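The Cell at the End of the Corridor

Looking after a two-armed robot is mostly a matter of cables, screws and patience

At half past seven in the morning, before anyone has asked the robot to do anything, Sharon Urio runs her thumb along its cables. She starts at the camera on one gripper, follows the wire down the forearm and ends at the base, then does the other side. She is feeling for kinks, and for the stiff spot that shows up a week or two before a cable fails.

"You find it with your hand first," she says. "By the time you can see it, you've already lost some recordings."

Urio is the technician for Cell 4 at Wultongate, a workshop that trains pairs of small robot arms to handle household goods. The cell is a walled work surface with an arm on each side. It went into service in March and has logged 2,677 runs. Most of those involved something soft, and soft things are hard on equipment. Fabric sheds lint into finger joints. It snags on screw heads. It also makes the arms pull against each other, which rigid objects rarely do for long.

Her maintenance sheet has 42 lines. The first dozen are done daily and take her 20 minutes. Forearm screws get checked with a hand driver, never a powered one, after a stripped thread in April cost the cell two days. Finger pads are wiped, then looked at under a lamp. The camera brackets get a push from the side. If one moves, everything stops, and the camera has to be lined up again.

That last job belongs to Yamila Quiroga, who writes the calibration routines. A gripper camera that has shifted by the width of a fingernail will still give a good-looking picture, she says, but the arm will close its fingers in the wrong place. She sets a printed grid on the work surface, moves each arm through 115 poses and compares what the camera saw with where the joints say it was. A clean pass takes most of an hour. If the numbers are off, she loosens the bracket, seats it again and starts over.

The two women disagree about cable length. Quiroga wants the cables short so they stay out of view. Urio wants slack, because an elbow that folds all the way needs somewhere for the wire to go. The present arrangement is Urio's. It leaves loops at the elbows, and she checks them each time the arms are parked.

Repairs follow a rule that came from Bronisława Witkowska, who ran the shop before moving to the Skikow site. Change one thing, then run the cell. In the early weeks a left wrist kept drifting, and three people fixed it on the same afternoon by swapping a motor, reloading the firmware and tightening a coupling. The drift went away. They never learned which repair had done it, and when it came back on the other arm they had to begin again. It was the coupling.

After any work on the fingers, the arms are given a two-handed hold before the cell goes back on the schedule. Urio prefers something stuffed. A pillow or a padded toy gives under the fingers, so a weak grip shows up as a slow slide, and a motor that is working too hard shows up on the current log. She stands at the side with a hand near the stop button and watches the joints.

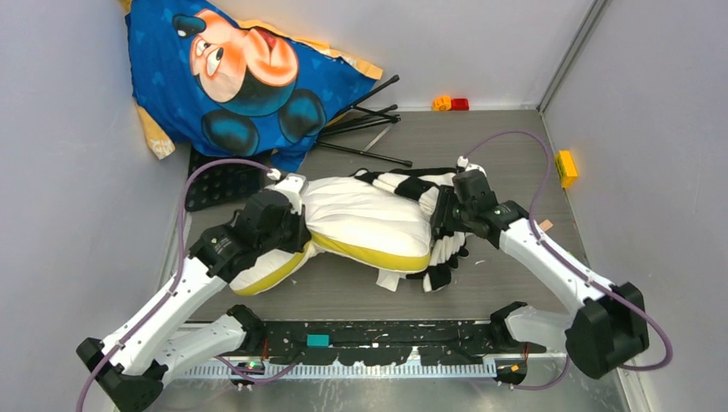 WORKSHOP & TOOLS

A puffy white item with yellow bands and striped fabric at one end is a fair test of a pair of grippers. The left one has the narrow, gathered part to close on, while the right has its fingers against the end of the cushion, where the stripes bunch up. Each side asks for a different grip, and Urio reads the two current logs separately.

She keeps spares in a drawer under the bench: finger pads, camera cables, two joint motors and a bag of screws sorted by length. A full set for one arm costs the shop $258, not counting motors. Pads go fastest. She writes the date of each change on a strip of tape inside the drawer, and the tape now runs most of the way around.

The next job is a bigger one. Both arms are due to have their elbow joints opened and greased, which means taking the cell down for a day and running Quiroga's calibration twice. Urio has asked for the left arm to be done first and the right one a week later, so that there is always one arm in known condition to compare against. The schedule has not been agreed yet. In the meantime she has added a line to her sheet, number 43, for listening to the elbows as they fold.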